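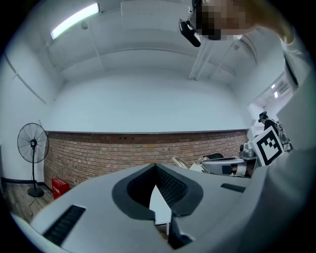 1/9
Week two of teaching by hand at Cesness. You hold the gripper, you do the job yourself, and the recording goes in as one demonstration. We have 274 so far that are good enough to keep.

2/9
The job is picking up a soft pouch and putting it in a tray. A person does it without thinking. Doing it through two fingers and a handle takes a morning to get used to.

3/9
First thing I got wrong was speed. I moved at my normal pace and the tracking dropped out on the turns. Pylyp Sirko told me to slow down by a third and stop twisting my wrist. Both helped.

4/9
Second thing was being too tidy. My first 30 runs all started from the same spot, and the trained arm only coped with that spot. Now I move the tray and change where I stand before every run.

5/9
We also keep the runs where the pouch slips and gets picked up again. We bin the ones where I wander off or stop to talk.

6/9
Nestor Tan is doing the same task by remote control so we can compare. He got 122 runs in the time I did my 274. His are smoother near the tray. Mine are better at the grasp.

7/9
Someone asked about tired arms. Yes. Twenty minutes on, ten off. After that the grip gets sloppy and it shows in the data.

8/9
Marker board gets checked at the start of each session and again after lunch. We lost most of a day in March to one that had been knocked.

9/9
Next is the folded cloth task, which I expect to be slower. Will post the numbers when both sets are trained.

Contact | © 2024 Cesness | Back to top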